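4.2 Simulated workcell and transfer protocol

All policies compared in this section were trained on rendered episodes only. The simulated room was rebuilt from measurements of the Nyitrai cell, and the assets were frozen in July 2020 so that every training run used the same geometry. The robot, the table and the two trays belong to the task. Everything else in the room is treated as background and has no effect on the reward.

The task is a single transfer. The arm picks up a white block at one tray and places it at the other, crossing the open mat between them. An episode ends when the block is at rest and the gripper has opened, or when the time limit is reached. Success requires that the block lie fully inside the printed outline of the goal tray, and that neither tray has been moved from its starting pose by more than the tolerance given in Section 3. Dropping the block on the mat counts as a failure even if the arm later recovers it. This rule is stricter than the one used for the Trundex baseline in its original form, so we retrained and rescored that baseline under our rule.

We use two rendering conditions. In the bare condition, the room contains only the arm, its mount, the table, the mat, the trays and the block. In the furnished condition, a second table with everyday lab objects is added, along with cables and a wall outlet. Physics, controller gains and block poses are the same in both. Figure 4 shows the furnished condition with the gripper at the block.
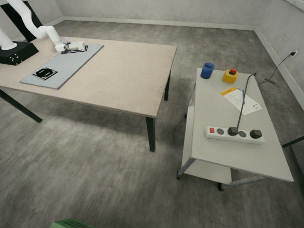
Figure 4. Furnished condition, external view. The block is at the far tray; the second tray is closer to the viewer on the same mat.

Block poses were drawn once and stored. The stored set has 500 starting poses, of which 200 are held out for evaluation and never seen in training. Each pose fixes the position and yaw of the block within the starting tray. We do not vary the tray poses at training time; sensitivity to tray placement is examined separately in Section 4.4.

Policies receive the external camera image and the joint positions. They do not receive the pose of the block. Actions are joint velocity targets, clipped to the limits of the controller. The image encoder is shared across all methods and is trained from scratch in each run, so differences in pretraining do not enter the comparison. Each method was trained with 11 random seeds. We report the median over seeds and give the full spread in the appendix.

4.3 Effect of background clutter

When trained and tested in the bare condition, Prarkulel and the Trundex baseline reach similar success rates, and the order of the two methods changes from seed to seed. The gap appears when a policy trained in the bare condition is tested in the furnished one. The baseline loses most of its performance under this change, while Prarkulel keeps the greater part. Training in the furnished condition closes much of the gap but does not remove it.

To find the source of the loss, we inspected 274 failed baseline episodes and assigned each to the first stage at which it went wrong. The largest group failed before contact: the gripper stopped short of the block or closed beside it. Failures during the crossing were less common, and failures at release were rare. We read this as a perception error at approach. A control error would be expected to show up in the bare condition as well, where the same block poses were used.

We repeated the test with objects removed from the second table one at a time. Removing the small items changed little. Removing the table itself restored most of the lost performance, which suggests that its large pale surface matters more to the encoder than the objects on it. A similar pattern was found with the Fatville textures, although there the effect of the floor was also measurable.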